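Frame-and-panel construction

Frame-and-panel construction, also called rail-and-stile construction, is a method of making doors, wainscoting, furniture sides and other flat wooden parts in which a panel is held inside a rigid frame. The panel usually sits in a groove cut along the inner edges of the frame members and is left unglued, so that it can expand and contract across its width as the humidity of the surrounding air changes. The method is used mainly in cabinetmaking and architectural joinery.

Background

Solid wood changes size as it takes up and gives off moisture. The movement is small along the grain and much larger across it. A wide door made of boards glued edge to edge will therefore change in width over the year, and may also cup or split if it is held by fasteners that do not allow movement. Frame-and-panel construction limits the effect by confining most of the cross-grain width to the floating panel. The overall width of the door then depends chiefly on the two narrow vertical members.

Components

The vertical members are called stiles and normally run the full height of the door. The horizontal members, called rails, fit between them. A tall door may have one or more intermediate rails, and a wide one may be divided by a vertical member known as a mullion or muntin, depending on regional usage. The bottom rail is often made wider than the top rail, particularly in passage doors.

The panel may be flat, raised or fielded. A flat panel has the same thickness throughout. A raised panel is thicker in the center and is cut down along its edges to fit the groove. In a fielded panel the central area is set off by a distinct step or shoulder.

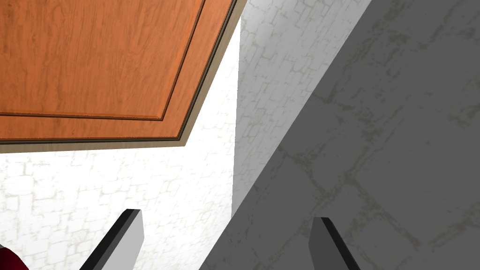
Cabinet door with a narrow dark groove outlining the inner panel and a pale beige edge band.

Joints

The traditional joint between rail and stile is the mortise and tenon. A tenon cut on the end of the rail enters a mortise in the edge of the stile and is fixed with glue, a peg or wedges. Where the groove for the panel runs out through the end of the stile, the tenon is given a small extension, or haunch, that fills the opening.

Factory-made cabinet doors more often use a cope-and-stick joint, in which a matched pair of cutters shapes the inner edge of the frame and the ends of the rails in a single setup. The joint has a smaller glue surface than a full tenon but is generally adequate for doors of kitchen size. Dowels, loose tenons and pocket screws are also used. Mitered frames are chosen where a molding must continue around the corner without interruption, although the miter tends to open slightly at the inside or outside when the frame members shrink.

Panel fit

The groove is cut deeper than the panel requires, leaving a clearance on each side. The amount depends on the species, the width of the panel, the direction of the growth rings and the moisture content at the time of assembly. A panel fitted in dry winter conditions needs more clearance than one fitted in July. For a panel 400 millimeters wide, a clearance of 3 millimeters on each side is a common workshop allowance in moderate climates.

Panels are usually stained or finished before assembly. If the finish is applied afterward, later shrinkage may expose an uncolored strip along the edge of the panel. Small rubber or foam spacers can be placed in the groove to keep the panel centered and to prevent rattling. Some makers use a single spot of glue or a pin at the middle of the top and bottom rails for the same purpose, which leaves the panel free to move equally toward both stiles.
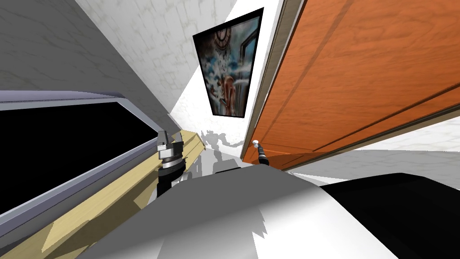 Sheet materials

Plywood and medium-density fiberboard change very little in width and can be glued into the groove on all sides. A glued panel of this kind adds considerably to the stiffness of the frame and allows lighter joints at the corners. Painted doors are frequently made this way, with solid wood frames and fiberboard panels.

A related product is the one-piece routed door, cut from a single slab of fiberboard with a groove or recess that imitates the outline of a panel. The slab may be painted or covered with a printed film. Such doors have no corner joints and do not show the hairline cracks in paint that can form where a rail meets a stile. They are more easily damaged by standing water if the surface covering is broken.

Regional practice

The joinery shops of Bristthorpe made frame-and-panel cupboard doors with unusually narrow stiles and an undivided flat panel, a pattern known in the trade as the Sunberg door. A surviving pattern book from the Shearer works lists 172 sizes, most of them for built-in pantry and linen cupboards. The rails are shown with through tenons, wedged from the outside edge.

See also

Board and batten
Cope and stick
Mortise and tenon
Wainscoting
Wood movement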